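Mon 8 January

Open day at the Jurondale site, bedroom cell. Notes typed up the same evening from the pad. Lucimara Leite ran the demo. I did fixtures and timing and talked to visitors when she was busy.

Task for the day: two-handed work with the hand-held grippers on soft goods on a bed. Folding, lifting, laying flat, moving a bulky item from one side to the other. Same grippers as in August, new pads. Visitors watched from the doorway in groups of no more than 8, and each group got one full run plus questions.

Setup before the first group:

- both grippers opened and closed 9 times by hand, no binding on the linkages
- pads wiped with a damp cloth, left to air dry
- clocks on left and right recordings checked against each other, offset written on the run sheet
- bed made up with the usual covers, pink roll left along the headboard side

The puffer garment was the first item. It is a poor object for a demo if you want clean grasps, and a good one if you want people to see the problem. The shell is slick and the fill moves away from the pads. With the jaws at full opening you can get hold of a fold, but you have to come down on it steeply or the fabric rides up over the fingertips. Lucimara's method is to pin with the right and pinch with the left, close to the right jaw.
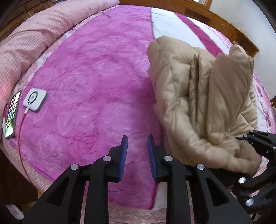

First group run took longer than the practice runs. Most of the extra time went on regrasping. Left hand lost the fabric on the lift, both times at a quilting line. I think the stitching gives a thin spot where the pads meet with almost nothing between them. Worth testing on the bench: same fabric, grasp on the seam against grasp mid-channel, fixed closing force. We have an offcut from the Dradov order that would do.

Blanket pile is a separate issue. On the rose blanket the pads pick up pile along with the item if you go too low. Lucimara corrects for it without thinking. A new operator will not, so it should go in the handling sheet as a line of its own.

Questions from visitors, as far as I got them down:

1. Why hand-held, why not the arm from the start. Lucimara answered. Faster to collect, and the operator feels the load through the handle.
2. How much force at the pad. I gave the bench number with the caveat that it is for the old pads. Need the new one.
3. Whether the curved look of the wrist view matters. Told them the lens is calibrated and the wide view is wanted, both jaws and most of the bed in one picture.
4. Whether it would work on a fitted sheet. Not tried. Someone from Yoshida asked this twice, so presumably they have a use for it.
5. Cost. Passed to the office.

Second half of the day we moved on to the quilted comforter. Much better behaved. The channels are wide and the padding holds its shape, so you can place the pads either side of a folded edge and it stays put until you close. Remaining trouble is the stack: when it is folded over several times the jaws do not open wide enough for the whole thickness, and you end up taking the top layers only. For the demo we let that happen and then squared the stack with both hands working from opposite sides.

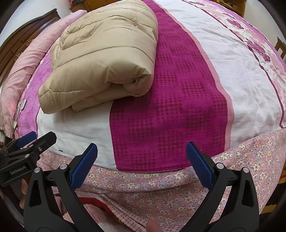 Operator position matters more than I had it down for. Standing at the near side, the reach to the headboard puts the wrists at a bad angle and the two grippers start to get into each other's view. Lucimara steps to her left before a far reach. I tried it without stepping and bumped the linkages together. No damage, checked both after.

Run total for the day 38, practice included. Of those, 4 marked void on the sheet: 3 for a dropped grasp with no recovery, 1 where a visitor leaned in past the tape. Void runs are kept but flagged.

Pad wear: slight shine on the ribs of the left pad, nothing on the right. The left did most of the pinching, so that fits. Photograph under the bench lamp before the next session and compare with the August set.

The Drustavov people stayed after the last group and wanted to handle a gripper. Let them try it on a pillowcase, power off. Their comment was that the handle is too thick for small hands. Fair. Second person to say so.

To do:

- [ ] seam / mid-channel grasp test, Dradov offcut
- [ ] closing force, new pads
- [ ] add pile note and far-reach step to handling sheet
- [ ] move floor tape back from the bed
- [ ] reply to Yoshida re fitted sheet, ask what size
- [ ] handle sleeve, thinner version, ask Lucimara for the old drawing

Run sheets are in the blue folder, recordings copied to the second drive. Clock offset not yet applied to the afternoon files.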